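Ticket: right arm loses the slider on the zip bag task
Opened by: Tibor Major
Assigned to: Siham Fakhoury
Site: Candimstead bench
Status: open, waiting on retest

13/04/2020

Hi Siham, me again, sorry! I know you only just closed the last one for me, but the bag task is back to being a pain and I'd like to get it sorted before I record any more of it.

Quick recap so you don't have to dig. We're teaching the two-arm setup to handle a clear zipper bag of produce by remote control. I drive both arms, left one holds an edge of the bag, right one takes the other side and goes for the slider, and Keton logs the whole thing. The target is 80 good demos. I have plenty of the easy ones (picking fruit out of the bin is lovely, no complaints at all), but on the bag I keep having to throw runs away.

What goes wrong: I bring the right gripper in, I get the tips on either side of the corner where the slider sits, I squeeze the hand controller, and the fingers close a beat late. By then I've already started to pull, so the tips slide along the film and come away with nothing. Today I got 3 bad runs in a row like that and went and made tea.

Stuff I've tried so far:

Restarted Keton and both hand controllers. No change.

Swapped the left and right controllers over. The lag stayed with the right arm, so I don't think it's the controller – it looks to me like something on the arm side.

Re-zeroed the right gripper with the Antunes routine, fully open then fully closed. That helped for 2 runs and then it drifted again.

Slowed myself way down. This does work, kind of, but the demos come out full of long pauses and you told me back in March that the Drernberg model picks those up and copies them faithfully. Which it did!

Views from the wrist and from the fixed camera:
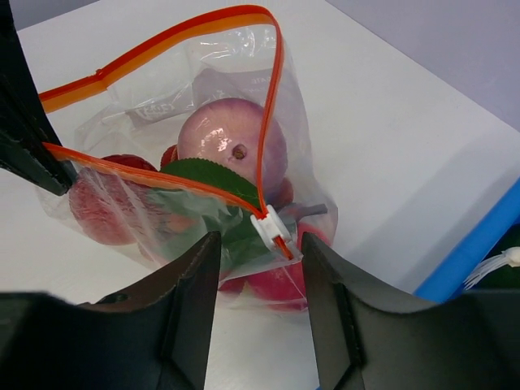
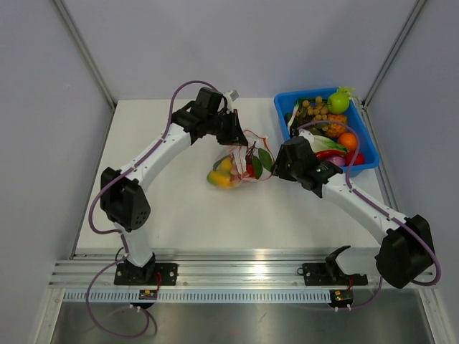 One more thing I noticed while I was poking at it. If I hold the arms still and just open and close the right gripper with nothing in it, it keeps up with my hand perfectly. The delay only shows when I'm moving the arm and closing at the same time. I tried the same trick on the left arm and couldn't get it to lag whatever I did. So maybe the right one is queueing the grip command behind the motion commands? You'd know better than me.

Also, could we think about what I'm looking at when I drive? I mostly use the wrist view for the slider and the fixed view for everything else, and going back and forth between them makes my timing worse. If there's a way to put them side by side on the one screen I'd be a very happy man.

Reply from Siham Fakhoury:

Thanks Tibor, the still-arm test was a really useful one to run. I looked at your logs and I think you're right about the queue. The right arm is on an older settings file where grip and motion share one channel, and the left has them split. I've copied the left settings across, but you need to power cycle the right arm before they load (a Keton restart won't do it). Please re-zero the gripper again afterward, then give me 3 bag runs at your normal speed. Don't delete the bad ones, just tag them "slip" and I'll keep them out of training.

Side by side view is under Layout, second tab. It's off by default, no idea why.

Reply from Tibor Major:

Found the layout thing, oh that's so much nicer. Power cycling the right arm now and I'll do the re-zero straight after. Will post the run numbers here once they're in – please leave the ticket open till then.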